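Breakfast on the good plates

If you read last month's item you'll know I've been on about breakfast again, and how I'd let mine slide into a crust eaten over the sink with one shoe on. Well, I've reformed (mostly). The change was small enough to be a bit embarrassing. I started getting the plate out first. Before the bread goes in, before the kettle, before I look at my phone, the plate comes out of the cupboard and sits next to the toaster, and then I more or less have to sit down like a grown-up and use it.

It's made me fussy about plates, too. I used to grab whatever was on top of the stack, usually one of those little side plates that sends crumbs all over the bench the moment you pick up a knife. A big shallow one is so much better — there's room for two slices lying flat, a spoonful of marmalade on the rim and the butter knife as well. I like a pale one best, something in the blue or white line, because toast looks so brown and cheerful on it. Leonie Waaka says I'm overthinking it. She's probably right, but she also eats hers off a paper towel.

The other thing is where the toaster lives. Mine spent years jammed in the corner behind the bread bin, which meant dragging it out every morning and shoving it back still warm. Now it stands out on a clear stretch of white bench with space for the plate beside it, and I wipe under it far more often because I can see what's there! A shiny white surface shows up every last crumb, so be warned.

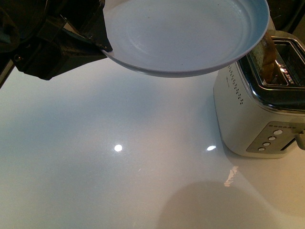
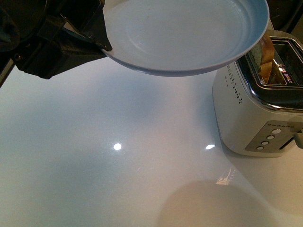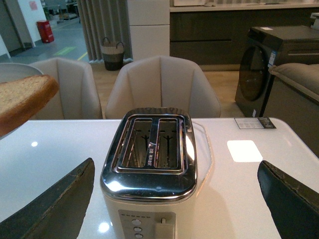
A cream toaster with a bit of shine on top, and a round plate for the toast.

Bevan Faulkner wrote in after the last item to say that all this plate business is beside the point if the toast goes soggy, and that it will go soggy on any cold flat plate unless you stand the slices up against each other for a minute first, like a little tent. He's been doing it that way for years and reckons a warmed plate helps as well, though he draws the line at putting one in the oven just for himself.

I've tried the tent and I have to say it works, at least with a decent thick slice. Thin sandwich bread just flops over. I haven't been organised enough to warm a plate yet, but I did rinse one under the hot tap and dry it, and that was rather nice on a chilly morning.

A couple of bits of housekeeping while I'm here. Please unplug your toaster before you go after the crumbs, and leave the forks in the drawer. Carleen Sheehan has asked for marmalade recipes for the December issue, the less sugary the better, and she'd like them in by 11/30/18. She already has two, and one of them is mine, so there's plenty of room for improvement.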